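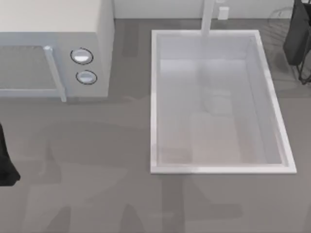 Jalham bread

Home | Breads | Sweets | Drinks | Index

Jalham bread is a soft, slightly sweet flatbread from the river town of Jalham, eaten at breakfast with salted butter and strong black tea. It is a wonderfully simple food - flour, yogurt, palm sugar and a good pinch of cardamom - and the smell alone fills a kitchen!

The dough rests for 3 hours, then cooks for 2 minutes on each side in a dry pan. In nearby Kurup, bakers add grated coconut and fold the round into 4 layers. Leftovers are torn up and simmered in milk, a much-loved supper dish. See also: Kurup pancake.

Contact | Copyright Sterlow Food Encyclopedia | Back to top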